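关于我们

Radia 机器人社

欢迎来到 Radia 机器人社的主页！不管您是刚入学的新同学、替孩子打听社团的家长，还是偶然点进来看看的邻校朋友，我们都很高兴您愿意在这里停一会儿。茶水没有，话倒是不少，请慢慢看。

我们是谁

Radia 是一个由学生自己运作的机器人社团，附属于 Mosquera 学校的科技教室。最早的时候，社里只有一张旧课桌、一箱从各处凑来的电机和一台经常死机的笔记本电脑，大家放学以后围在一起，想让一辆小车沿着黑胶带走完一圈。那辆小车后来走完了没有，各届社员说法不一（老社员坚持说走完了，而且走得很直），不过从那时起，每天下午四点半以后，科技教室的灯总是亮着的。

现在的 Radia 分成 2 个小组。一个是竞赛组，主要准备每年三月的 Bimel 校际机器人挑战赛；另一个是生活组，研究怎么让机械臂做家里那些琐碎的小事，比如叠毛巾、收餐具、把散落的笔放回笔筒。两个组共用一间教室、一柜子工具和一个永远不够用的插线板，所以平时吵吵闹闹是免不了的，但谁的程序跑不通了，另一个组的人总会端着凳子过来一起看。

我们的教室

科技教室在教学楼 441 室，出了楼梯口往左，走到底就是。门上贴着历届社员画的海报，有几张已经褪色了，我们一直舍不得换。教室里靠窗的一半归竞赛组，放着比赛场地的垫子和零件架；里面的一半归生活组，用灰米色的隔板围出一块安静些的地方，免得有人路过时带起一阵风，把刚摆好的东西吹歪。

入社不需要任何基础，这句话我们每年都要说很多遍，因为每年都有同学站在门口犹豫，说自己不会编程，也没拆过玩具。不会真的没关系！有人是冲着焊接来的，最后迷上了写文档；有人本来只想陪同桌报名，结果成了组里调参数最有耐心的一位。社团里需要画图的人、写字的人、理线的人，也需要愿意把同一件事做上几十遍还不发脾气的人。

一学期怎么过

新社员前几周先学安全规范：机械臂通电以后人站在哪里，急停按钮在哪里，什么时候该按，按了之后怎么重新启动。听起来枯燥，可我们把它排在所有课程的最前面，谁也不能跳过。接下来是基础编程和简单的结构搭建，由高年级的社员带着做，每次活动 80 分钟，做不完的可以留下来，但请记得跟家里说一声。

过了期中，大家就可以选组了。竞赛组会进入比较紧张的备赛阶段，场地、赛车、策略都要一遍一遍地磨；生活组的节奏慢一点，每人认领一个小任务，从画流程图开始，一直做到期末展示。期末展示对全校开放，家长也可以来，去年教室里挤得连走廊上都站了人，我们又高兴又手忙脚乱。

活动费每学期 900 元，包括耗材、零件损耗和期末展示的布置。家里有困难的同学请私下跟指导老师讲，社里有减免的办法，不会让任何人因为这个留在门外。

生活组在做什么

毛巾是生活组这学期的老朋友了。软的东西比硬的难对付得多，积木放在那里就是那个形状，毛巾却每次都有自己的主意：边角会卷，中间会鼓，叠好以后有一头总比另一头厚。同学们先用手叠，把动作一步一步写下来，再教给机械臂，其中光是“从哪里夹、夹多深”这一项，就写满了好几页练习本。桌面我们选了带木纹和木节的松木桌，看着亲切，灰色毛巾放在上面也容易分辨。急停按钮就放在机械臂底座旁边的小桌上，练习时伸手可及。

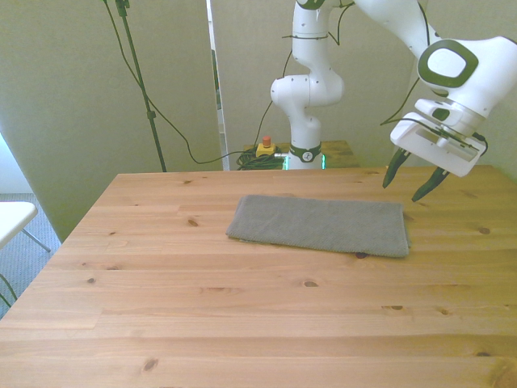

比赛与朋友们

除了 Bimel 挑战赛，我们每年还会和 Grolby 少年科技中心办一次交流活动，两边的同学互相出题，当场搭、当场跑，输了的一方负责收拾场地。收拾场地这件事我们已经相当熟练了，欢迎您从中推断我们的战绩。交流活动不设奖杯，只有一本两边轮流保管的留言簿，里面既有认真的技术建议，也有不少谁也看不懂的涂鸦。

毕业的社员也常回来坐坐，有的在大学里继续学自动化，有的改学了历史和护理，回来照样会蹲在桌边问一句：“现在能叠几折了？”

怎么找到我们

招新一般在九月，平时想来旁听也可以，下午四点半以后直接到 441 室敲门就行。如果里面声音太大没人应，请多敲几下，或者推门进来，门口的长凳上有访客登记本，写下名字和班级，会有社员过来带您参观。想提前问问情况的家长，可以请班主任转告科技教室的指导老师，我们会在活动结束后回复您。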